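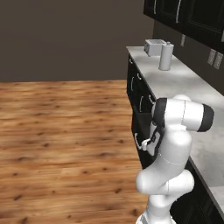 Opening: why the bass line comes first

Hi everybody! Play the first 18 bars of "Flustdale" before saying a word. Let it ring out.

Ask who was listening to the bass. (Usually a few hands. Great, start with them.)

Wakana Shimada cut this part in one evening with the band Imrie, on a borrowed fretless, and I still get goosebumps at the slide into the second verse. Play it again, bass up!

Only 421 copies of the first pressing sold. The Prokmont reissue did 3000, and that's how I found it, in a bin at the back of a shop in October.

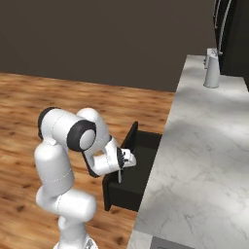 Kitchen counter, drawer open

Next: the drummer lays out for four bars and she carries the whole tune alone. Count it aloud with the room.

Then "Trostum", the live take. Faster, rougher, and she laughs near the end – wait for it.

Leave 10 minutes for questions. Bring the spare cable.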